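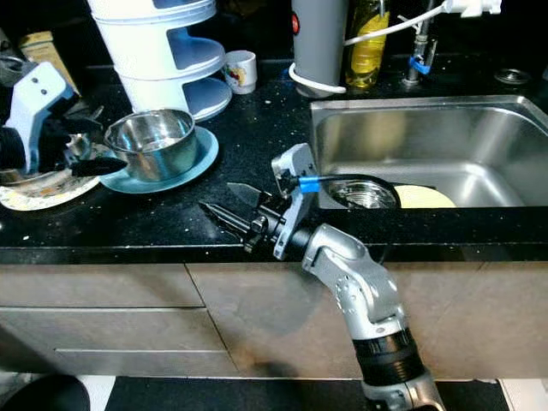 黑色带斑点的台面,不锈钢碗下垫着盘子,右侧为不锈钢水槽。

厨房台面

1月9日 作者:Niamh Breathnach(Wamwood 家居小百科)

厨房台面,口语里也叫灶台面、操作台、料理台,指盖在地柜顶上的那一层板材,也包括在上面切菜、拌料、烧水、晾碗的那块地方。严格说起来“灶台”只管炉子那一段,可我外婆从来不分,我写这个词条的时候也常常写混,各位看到了顺手改就好!

材料

常见的有花岗岩、石英石、不锈钢、实木和防火板几种。我自己最熟的是黑底带白点的花岗岩(行里有人叫它“芝麻黑”,不过不同店家指的石头不一样,买的时候一定看样板)。花岗岩硬,刀划不太出痕迹,热锅短时间放一放一般也没事,但石头有细孔,酱油、红茶、甜菜根汁洒了最好当下就擦。深色的好处是不显茶渍,坏处嘛,水垢和面粉特别显眼,我每次揉完面都觉得自己家下了一场雪。

我在 Ikham 租房的时候,台面是 Doherty 石材行装的,厚度 2 厘米,前沿磨了个小圆边。房东 Eamon Mac Giolla 很得意那个圆边,说袖子不会被刮住。后来我搬到 Pridville,那边是直角边,手肘磕了好几回,才知道他没吹牛。

分区

书上爱把台面分成备料、烹饪、清洗三块,真到了家里,通常是哪儿有插座哪儿就成了“电器区”。电热水壶、充电线、插线板挤在一起,旁边再搁个马克杯和一盒茶,一天里最常用的一角就算齐了。 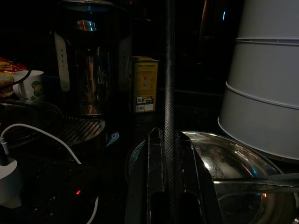 电器区最要紧的是离水槽远一点。插线板不要平放在会积水的地方,能挂墙就挂墙;线多的话用扎带收一收,别让它垂到台面前沿,小孩一拽壶就下来了。水壶每隔一阵要除垢,我用的是柠檬酸,两勺,加水烧开,泡着去看会儿书,再倒掉冲干净。白醋也行,就是那味道会在厨房里待很久……

垫盘

垫盘是在碗底下再放一只盘子的习惯,中餐西餐里都有。碗里盛汤或者拌凉菜的时候,溅出来的汁水落在盘子上,台面就不用老擦。金属薄碗直接放在石面上还容易打滑,搅的时候叮叮当当响,底下垫一只瓷盘,手感会稳些(盘子底要是湿的就另说了,照样滑)。

盘子挑比碗口略大一圈的就够用,花纹随意。我喜欢用那种带绿叶小花的旧盘子,配套的其他几只早就不知去向,剩下一只单独拿来垫碗正合适。勺子搁在碗里也好,搭在盘沿上也好,各家各习惯。

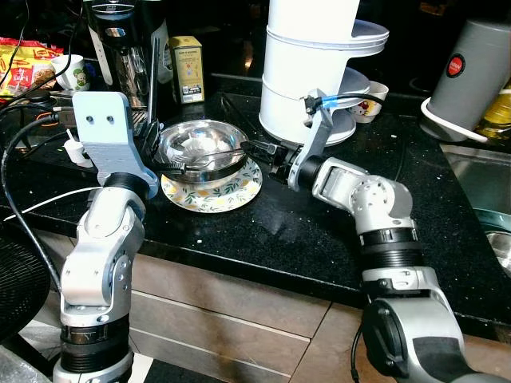
有一种说法是垫盘能保温,我查了好几本旧菜谱都没找到像样的依据,先放在这里,等哪位有出处的来补。不锈钢碗本身散热快,夏天拌凉粉我挺爱用,冬天喝粥还是换厚瓷碗吧。

沥水与叠放

洗好的东西放哪里,是台面上永远的难题。立式的多层架和多层提盒占地小,往高处走,适合窄厨房;缺点是最下面那层总是忘了擦。我家那段台面放得下东西的净深只有 19 英寸,所以凡是能摞的我都摞起来。小杯子不要叠太高,摆在架子旁边最省心,早上伸手就能拿到。

水槽里同样不要堆。滤盆和菜盆用完顺手冲一下立起来,排水口盖取出来洗干净再放回去,这一步我以前老偷懒,结果夏天那个气味,唉。

调料瓶的位置

瓶瓶罐罐有两派:一派全收进柜子,一派全摆在外头。我是摆外头那派,但也吃过亏。有年五月我把食用油放在窗台下晒着,没多久就有哈喇味了。现在的规矩是油和深色玻璃瓶装的东西都放在背光的一侧,黄色的洗洁精单独靠水龙头,免得做饭手忙脚乱拿错(两种瓶子里都是黄澄澄的,真的会拿错)。

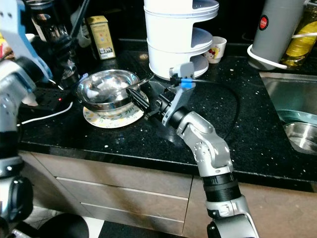
铁皮盒适合装茶叶和干货,盖子要紧,外头贴张纸条写上开封日期。潮湿的地方盒底容易生锈,在石面上留下一圈黄印子,发现得早,用小苏打调成糊敷一会儿多半能擦掉;发现得晚就得请人来打磨了。Doherty 的师傅给我磨过一次,连封护剂一起做完用了 2 个钟头。

日常清洁

清水加一点中性洗洁精,软布擦,再用干布收水。花岗岩忌强酸,前面说的柠檬酸水别往台面上倒,倒壶的时候直接进水槽。封护剂多久补一次,说法很多,我的土办法是滴几滴水在石面上,过 9 分钟去看,水珠底下颜色变深了就该补了。抽屉和柜门的上沿也记得带一把,汤汁顺着前沿流下去,最爱停在拉手那里。

浅色柜门上的油点子用温热的湿布先敷一敷再擦,别拿钢丝球,我拿过,那扇门现在还有一片毛毛的。

相关词条
地柜
不锈钢碗
电热水壶除垢
沥水架
多层提盒
石材封护剂
水槽滤篮

最近更新
马克杯(补充“杯底茶渍”一节)
插线板(Eamon Mac Giolla 修订)
Pridville 的老式厨房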